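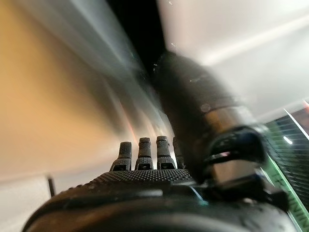 How long does it take a college robotics club to get a robot to put away a can of soda?

Eleven weeks so far, and we still have September to go before the Costigan Cup. Most of that went into the hand. We started with the fingers, moved on to the thumb, went back to the fingers, and then Arnel changed the thumb again while I was at lunch.

Hi everybody, Precious here! Welcome to the Dunder team page. I promised people at the spring showcase that I'd post photos once we had something worth looking at, and then I forgot until Maribeth Panganiban reminded me (twice). Dunder is our team, Grudon is the robot, and the task we drew for the Cup is called Fridge Run. You get a counter, a cabinet with a drawer, and a few cans, and the robot has to move the cans between them without dropping, denting or launching anything. I say launching for a reason. My brother Arnel knows the reason.

So, the hand. My favorite part in the close-up is the texture on the palm, all those tiny raised dots. I could stare at it all day. The thumb is a smear because it's a thumb and thumbs have places to be. It's also the part I've spent the most evenings on, and I have opinions about it that I'm saving for the build log.

Some club news before the next one. Jonalyn Dela Peña took over the grip code from Ariel Abella, who graduated but still answers messages at midnight, bless him. Jonalyn threw out our old squeeze setting, a single number we used for everything from cans to sponges, and wrote something that starts light and tightens in small steps. We're at 1436 logged grabs as of last night. The 225 from the first month are in their own folder and I wouldn't open it if I were you. The first one is a sponge. It did not go well for the sponge.

The other big fight was over drawers. Cans on a counter stand up nicely and wait for you. Cans in a drawer lie on their sides and roll to the back, so you need a completely different approach angle, and the wrist runs out of travel sooner than you'd think. Maribeth wanted to scoop. Arnel wanted to pinch from above. I wanted to go home. We're trying pinch first, and if the scores are bad we'll give scoop a turn - that's the deal, it's on the whiteboard, with initials.
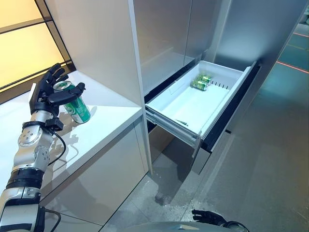 Left hand on a green can at the counter, two more in the back of the open drawer.

I love how the fingers curl over the top half of the can there, with the thumb pressing in from the front. Jonalyn says she'd still like the grip a little lower. She may be right, but let me enjoy it for a week. The cable looping down from the wrist is next on my list, and I want it clipped closer to the forearm before we run anything at full speed near a drawer.

Still to do: faster reach, a proper way to close the drawer, and a name for the routine that isn't "canny" (Arnel, no). We also need spare fingertip pads, so if anyone from the Bomex workshop is reading, hello, you know where our bench is!

We practice in the afternoons and you can come and watch any time after four. Bring your own soda. Ours is equipment.

More photos when the drawer part is working, or when Maribeth reminds me again.

- Precious Baluyot, Dunder team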